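Valtberg to collect household plastics every two weeks

Valtberg will move to a two-week pickup schedule for household plastics starting in April, the town council decided in a vote that closed shortly before 9 p.m.

The change covers 3,108 homes in the town and the neighboring district of Tilleo. Plastics are now picked up once a month, and residents have complained that their containers fill up long before the truck comes.
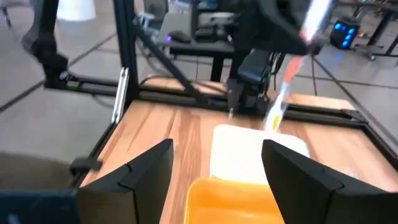

A yellow plastic bin with a rounded rim.

Hauling will stay with Lurkex, which has held the contract for six years. The company said it will add one truck and change the route so that streets north of the rail line are served in the morning.

A council survey last fall drew 1,833 replies. Most asked for more frequent pickup, and around 100 asked for larger containers as well. The council put off a decision on container size until the budget talks.

Glass and paper schedules stay the same. Apartment buildings on Haddadin Street will keep using the shared drop-off point behind the post office.

New calendars will be mailed to every address in March. Printed copies will also be available at the town hall front desk.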